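Re: [行程组] Undura 那边的团还走不走
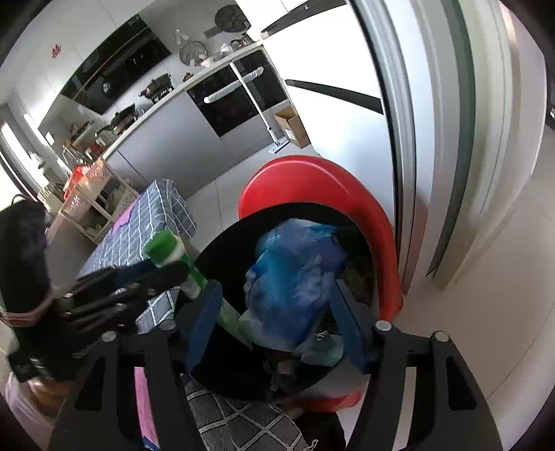

Rosaura Llanos

各位好：

前面几封我都看了，把手头知道的情况汇总一下，再回答引用里的几个问题。

先说 Undura。老城的步行团照常接，早上那一场人少，下午四点的那场基本排满。六月原定的两个小团，一个改到了 Chambi，另一个没动。改期的那个是客人自己提出的，理由是老人走不了石板坡，和前一阵的新闻没有关系。我问过当地的两家客栈，退订有，但多半是公司团，散客来得和往年差不多。

> 我手上有十一位客人，家里人看了新闻不放心，问能不能换目的地。
> 1. 现在换到 Brasura，原来的房费能退多少？
> 2. 市场那一段的午餐还安排吗？
> 3. 地陪要不要多带一个人？
> 另外群里有人说渡轮停了，是真的吗？

第一个问题。房费按合同走，入住前两周以上取消，全退；两周以内扣第一晚。Undura 那边的客栈老板口头答应过我，如果是改期而不是取消，第一晚也不扣，但要写邮件确认，电话里说的不算数。你把客人名单和新日期一起发过去，抄送给我。机票我管不了，各航空公司规定不一样，请客人自己问。

换到 Brasura 我不反对，不过要先讲清楚，那边的吃和 Undura 是两回事。Brasura 主要是海鱼和腌菜，餐馆散，走路的时间长，全程的美食内容撑不满三天。如果客人冲着市场和小馆子来的，去了会觉得空。我建议前两天放 Brasura，第三天坐车去 Chambi 吃一顿晚饭再返程，车程不到两个小时。

第二个问题。市场午餐照常，只是入口换了。北门在修排水沟，现在从鱼市那一侧进，集合点改在邮局台阶下面。豆饼摊的老太太回乡了，这个月由她侄女看摊，味道略咸，给客人提前说一声。原来的餐标是每人 600，从下个月起改成 800，包含一杯饮料和甜点。不想涨的可以选简餐，每人 500，没有甜点，座位在楼上。已经付过定金的客人按旧价，不补差额。

第三个问题。超过八个人就带两个地陪，这是一直以来的规矩，你十一位当然要两个。这和安全形势无关，主要是过马路和在市场里不走散。第二个地陪的费用从团费里出，不另收。

渡轮没有停。停的是 Brarkbridge 到 Chambi 的夜班船，每年这个时候都要进坞检修，船公司的告示贴在码头售票窗口上。白天的班次没有变化，末班是傍晚六点半。原来打算坐夜船的团，请改成当天下午走，在 Chambi 多住一晚。大概 3 个团受影响，我已经单独写信给各位领队，没收到的请回我。

关于怎么跟客人解释，我的做法是这样：客人问什么答什么，把当地的情况如实说，不劝他来，也不劝他不来。有人决定取消，就按合同办，不要在电话里争。上个月有位领队为了留住客人，说城里已经完全恢复了，结果客人到了以后发现主街有一段封着，游客中心也没开，回去写了很长的投诉。主街那一段现在还是封的，车要绕河边走，多算二十分钟。

保险的事再提一句。不少旅行保险对已经公开报道过的事件不赔取消费，客人买之前要自己看条款，特别是“已知事件”那一条。我们不卖保险，也不要替保险公司下结论。

还有一件小事，接机牌上的团名请统一用西文，上次有两个团都写“美食团”，在到达厅站错了队。

下一版行程表我月底前发到列表里，改动的地方会标出来。要调日期的，在那之前告诉我。

Rosaura

--
回信请把无关的引用删掉，附件太大的话请发链接。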